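About Stenwood

Stenwood checks sports predictions. We take what was said before a season, a tournament or a big match, write it down in the words it was said in, and go back to it when the results are in. We have been told this is a mean way to earn a living. We would call it bookkeeping.

We started because of a pre-season magazine. It had a table of where every side would finish, a page on the players to watch and a box on the back with a "surprise package" in it. A year later the new edition came out with a new table, a new page and a new box, and there wasn't a line in it about how the old ones had done. We looked them up ourselves. The surprise package had gone down. Two of the players to watch had barely played. The table was a little better than last year's finishing order copied out again, and we later found that on a fair few tables it's a little worse.

That comparison is still the first one we run. If a pundit's table can't beat the previous season's final standings, we say so, and we don't much mind how good the prose was.

What we cover

Football takes up most of the year, with rugby league, cricket, American football and cycling fitted in where the calendar leaves room. We don't cover horse racing, which has plenty of people checking it already, and we gave up on boxing after one winter because so few of the forecasts could be pinned down. "He has the tools to win" will fit any result you like.

We don't tip. People write in every week asking who we fancy for the cup, and the answer is that we don't publish a view. If we did, we would be marking our own work, and we've seen what happens to people who do that.

How a season looks from here
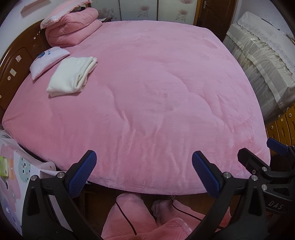
Most seasons are duller than the coverage of them. Plot a mid-table club's results against what the previous year would have led you to expect and you get something like the pink cover on this bed: smooth over most of it, one long wavy crease down the right half and a shorter fold near the middle. The long one gets a documentary. The short one costs the manager a bad fortnight of headlines, and is usually three hard away games in a row that were printed on the fixture list in July. We have read a great many columns explaining that kind of dip as a loss of belief. Belief is hard to measure, so we leave it out and look at who they played.

We aren't saying there are no real changes in form. There are, and now and then somebody spots one early. Our trouble is with how often the word "crisis" is used about a run of matches that the club's own record would have produced anyway, one season in two.

The record so far

Our archive holds 3,006 predictions, all of them taken from something published or broadcast before the event. Of those, 2,375 were clear enough to be marked right or wrong. The others are kept in the archive with the reason they couldn't be marked, and we'd recommend reading a page or two of them if you've ever wondered how a person can be paid for an opinion for 20 years and never be caught out.

Only 232 of the total came with any kind of probability attached. We find this the most telling figure we have. A forecaster who says "a 60 per cent chance" has given you something to hold them to over time. A forecaster who says "I just have a feeling about them this year" has given you a feeling.

We're often asked for a league table of pundits, and we've refused so far. Most of the people in the archive don't have enough marked predictions to be ranked fairly, and we'd be doing the very thing we complain about, which is making a lot of noise out of a small sample. The full entries are open to any subscriber who wants to add them up. Please be careful with them.
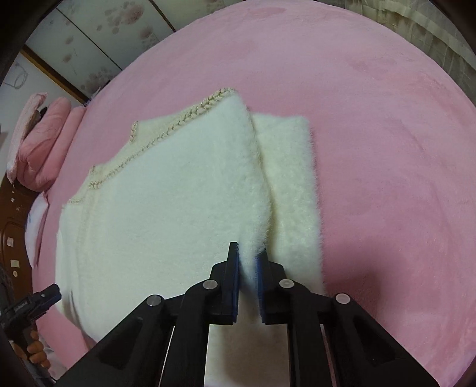

Stenwood -- Forecast Checking Desk

The desk is five people, all part-time, and most of the company. Each prediction is entered by one of us and marked by another, who doesn't see the forecaster's name until the mark is in. Where the two of us disagree about what a sentence meant, it goes to a third, and if the third can't make sense of it either then it's filed as unclear. We've had arguments over the word "challenge" that lasted most of an afternoon. Does a side that's top at Christmas and finishes sixth count as having challenged for the title? We say it does. Some of our subscribers say it doesn't, and they may well be right.

All of us follow a club, and none of us marks anything to do with our own. This was brought in after a bad week that we would rather not go into here. The entries from that week were all done again from scratch by other people, and a handful of marks changed.

We use a piece of software called Osov to hold the archive. It stores the wording, the source, the time it was published and every mark given, including marks that were later changed. It doesn't decide anything. From time to time a salesman rings to tell us that a machine could do the marking in seconds, and we ask him to send over the results on a batch we've already done by hand. The results we've had back were quick.

Awards

Player-of-the-year votes come up more than anything else in our post, so a word on those. An award isn't a prediction and we don't mark the winners. What we do record is the reasoning given at the time, and it's a strange pile to read through. In one season the vote must go to the best player on the best team. In the next it must go to the one who dragged a poor team upwards. A comeback from injury counts for a great deal or for nothing, depending on who came back. We don't object to people voting with their hearts. We'd like them to stop calling it a set of criteria.

Our longest piece of work on this is the Dağdelen file, named after the small league whose awards it follows. The league was good enough to let us see the voters' written reasons going back to its first season. We had expected to find that scorers win and defenders don't, and that much is there. We hadn't expected late-season matches to weigh quite so heavily. A good final month seems to do more for a player's chances than a better autumn, and the voters we spoke to were all sure that this was true of the other voters.

The file covers one league and a small electorate, so we'd be wary of anyone who carries the finding over to somewhere bigger. We have already seen it done twice, once with our name on it.

Where the money comes from

You should ask this of anyone who claims to be neutral, us included. Most of our income is subscriptions. The next largest part is work for clubs and local papers who want their own forecasts or their own scouting notes checked in private. Zundside, the rugby league club, was the first to pay for this and is still a client. Since they pay us, we don't publish anything about predictions involving Zundside, good or bad, and their matches are missing from the archive from the day they signed.

We take no money from bookmakers. We've been offered it. The offers were polite and in one case large, and it's possible that nothing in the archive would have changed if we'd said yes, but you would have had only our word for that.

We don't carry adverts either, mainly because the ones we were shown were for tipping services.

What we get wrong

Marks are changed when somebody shows us a better reading or a fuller quotation. The commonest fault is that we worked from a clip when the whole programme had a qualification in it further on. If you said something on air and we've left off the half that makes you look sensible, send us the recording and we'll put it back. We'll also put back the half that doesn't.

We can't cover everything, and what we do cover leans towards national outlets, as they're easier to get hold of. So the archive probably flatters nobody's local paper and shames nobody's local paper. Anyone using it to say that regional writers are better judges, as one regional writer has, is using it for something it can't do.

We also don't know whether any of this makes forecasts better. Our first hope was that people would be more careful once they knew a record was being kept. There's little sign of it yet. One broadcaster now says "and no doubt Stenwood will be writing this down" before giving a score, and his scores are as they ever were.

Getting in touch

Corrections, complaints and old magazines are all welcome at the office address on the contact page. Pre-season specials are especially useful -- the older the better, and we'll pay the postage. Please leave the predictions pages in. We had a whole box last year with those neatly cut out, and we have our suspicions about who sent it.

Page last checked 24/06/2020.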